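# Open day at Bilo: drawers, pens and a very good lunch

I had been meaning to get to one of the Bilo open days for years, and on 15th October I finally made it. They make drawer cabinets (and not much else), in a long brick building behind the bus depot in Hostow. Entry is free, you hang your coat on a rail by the door, and then you're let loose with a paper map that I lost within minutes.

The first hall is where the boards come in, and oh, the smell! Fresh-cut wood all the way up to the roof. They let us run our hands along the planed edges and compare them with the rough ones. A woman in ear protectors showed us how the drawer sides get their joints, and she let a boy from our group push the pieces together. They went in with a soft thump and he didn't want to give them back.

Next door is the fitting room, where 22 people work at long benches when the place is busy. Each cabinet gets its runners here, then every drawer is opened and closed 60 times before it moves on. I tried one on the Noline, their smallest model, and it slid so smoothly that I kept going well past my turn. They've made the Noline since before I was born, and the front has hardly changed — same rounded corners, same gap at the top in place of a handle.

Lunch was in the old paint shop. Fernandes, the bakery across the road, had sent over cheese rolls and a plum cake, and I went back for the cake twice. If you go, eat early. The line was out into the yard by noon.

The afternoon was my favorite part, because it was all about what goes inside. Upstairs they have cabinets set up the way people use them at home and at work, and you can open whatever you like. There were sewing drawers, a drawer of seed packets, one with nothing but string, and the desk and art cabinets at the far end.

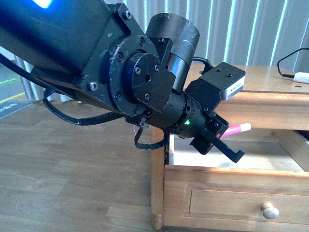 Pens and markers are harder to store than I'd thought. Lying flat is best for most of them, and a shallow drawer beats a deep one, where everything ends up in a heap at the back. I came home and emptied my own desk drawer that same evening — half the markers in it were dead!

The shop on the ground floor sells seconds with small marks on them. A Noline with a scratch on one side was 109, down from 200, and I stood next to it for a long time. I settled for a set of dividers and a bag of offcuts for the kids to paint.

Parking is tight, so take the bus if you can. The next open day is in September, and you don't need to book.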